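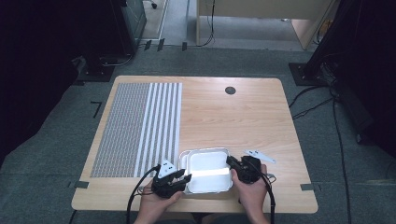
Holding Temperature and Texture in Potato Dumplings
Food Science Project Report, Group 16

1. Purpose

Potato dumplings served at the Zawadzka canteen are cooked in one batch and held until the end of lunch. The project measured how holding temperature affects firmness.

2. Method

Floury potatoes were boiled in their skins, peeled, riced and cooled overnight. Each batch used 500 g of riced potato, with potato starch, egg yolk and salt. Dumplings were simmered until they floated, drained, and held under a lid at 60, 65 or 70 °C. Firmness was read with a Rivo spring gauge at the start and every ten minutes after that.

3. Results

Dumplings held at 60 °C stayed closest to their starting firmness. At 70 °C the outer layer turned sticky and the gauge tip sank in before a stable reading was reached. Those readings were dropped. The May trial used a different starch and is not included.

4. Limits

One potato variety was tested. Salt was not varied. Gravy was left out, although the canteen serves it on the dumplings.

Share (16)

This site uses cookies. Accept | Settings

2 comments

Clurkeck: Did you try half raw, half cooked potato? Ours hold much better that way.

Grerkumier: What was the starch weight per batch? I can't find it in section 2.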